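# Keeping Spreadsheet Links Alive When the Source File Moves

A formula that reads from another workbook stores two things: the last value it fetched, and a path to the file the value came from. Most users see only the first. The second becomes visible when someone renames a folder, and a report that opened cleanly in April shows a warning bar in May.

The planning office at Flullwood ran into this when it moved its shared drive. The monthly report drew on a price list, a staff table and a budget file, each in its own folder. Nobody had written down which cells depended on which file. Bheki Oosthuizen, who maintains the report, spent the first part of the move listing the links before changing any of them.

## What the path contains

When the source workbook is open, an external reference shows the file name in square brackets, then the sheet name, an exclamation point and the cell address:

`=[Prices.xlsx]Current!$B$4`

Close the source and the same formula expands to include the full folder path:

`='S:\Planning\Vusstead\[Prices.xlsx]Current'!$B$4`

The single quotes are required when the path or sheet name contains a space or certain other characters. Excel adds them on its own. They are easy to lose when a formula is edited by hand or assembled from text.
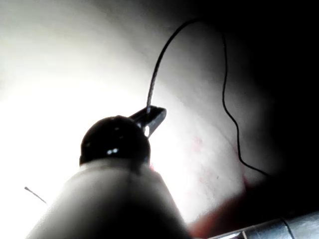
The drive letter deserves attention. It is a mapping set on each computer, and two people in the same office may have the same server folder mapped to different letters. A link built through S: can fail on a machine where that folder is mapped to T:. A network path that begins with two backslashes and the server name does not depend on the mapping.

Excel also handles some paths in relative form. If the report and its source sit in the same folder and the whole folder is moved, the link usually survives. If only the report is moved, it may not. Oosthuizen's files were a mixture, and a test on one workbook said little about the next.

## Finding the links

The Edit Links dialog, on the Data tab, lists the source workbooks. Newer versions show a Workbook Links pane for the same purpose. Neither gives a complete list of cells. To find them, open Find, set the search to Workbook, set Look in to Formulas, and search for an opening square bracket. The results include structured table references, which also use brackets, so searching for `.xls` gives a shorter list.

That search misses four places:

- defined names, which are listed in Name Manager
- data validation rules
- conditional formatting rules
- chart series and titles

Defined names cause the most trouble. Copying a sheet from one workbook to another can carry names along with it, and those names may still point to the old file. Some are hidden and do not appear in Name Manager at all. A short macro will set them visible:

```vba
Sub ShowNames()
 Dim n As Name
 For Each n In ActiveWorkbook.Names
 n.Visible = True
 Next n
End Sub
```

Run it on a copy. Names that begin with `_xlfn` are created by Excel for its own use and should be left alone; the macro may stop with an error when it meets one.

## Changing the source

Once the list is complete, Change Source redirects every reference from one workbook to another. It expects the new file to contain sheets with the same names. If a sheet has been renamed, Excel asks for a replacement, and a wrong choice at that prompt will fill the report with plausible numbers from the wrong table.
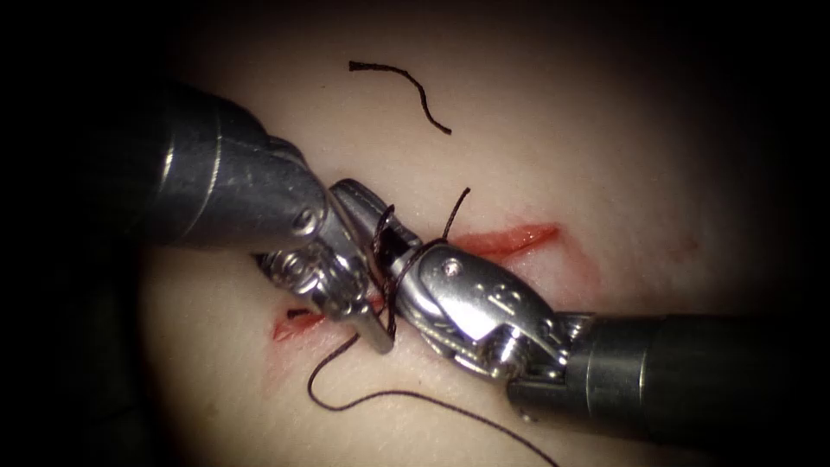
**Is it safe to click Break Link instead?**

Breaking a link replaces each formula with its last stored value and cannot be undone with Ctrl+Z. It suits a report that is finished and will be archived. It is a poor choice for one that must be refreshed next month.

Zulmira Macedo, who rebuilt a similar set of files for a supplier named Zillus, prefers to remove direct links altogether. Her workbooks load each source through Power Query into a plain table, and the formulas refer only to that table. The folder path is stored once, in a parameter. Moving the source means editing one line.

The method has costs. Queries do not recalculate with the sheet; they have to be refreshed. Column names become fixed points, and a renamed heading stops the load with an error. Macedo regards the error as useful: a direct link pointed at a rearranged sheet returns whatever is now in the cell.

Functions matter here too. `SUMIF`, `COUNTIF` and `INDIRECT` do not work against a closed workbook and return an error when recalculated. `SUMPRODUCT` and `INDEX` do. Files that rely on the first group often seem sound to the person who keeps every source open all day, then fail for a colleague who opens the report alone.
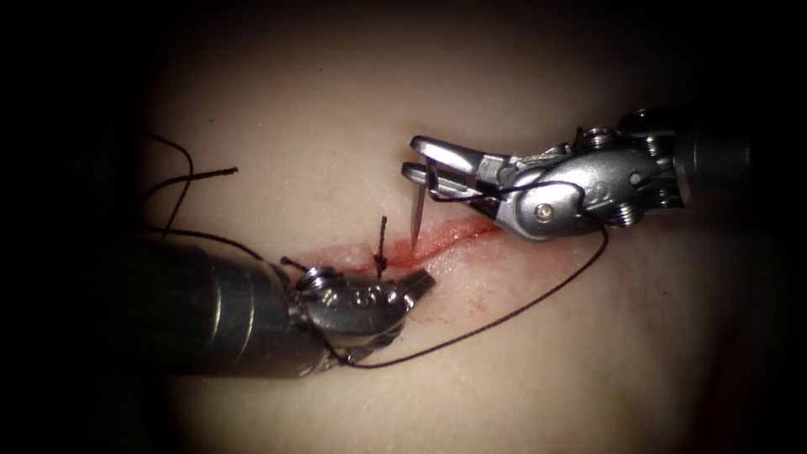

*Two instruments over the pad, with the short incision between them.*

At Flullwood, the staff table and budget file were redirected with Change Source. The price list went through a query, as its layout changes several times a year. Oosthuizen added a sheet to the report with three columns: source file, full path, and the range that uses it. Links that arrive through a defined name are entered under the name.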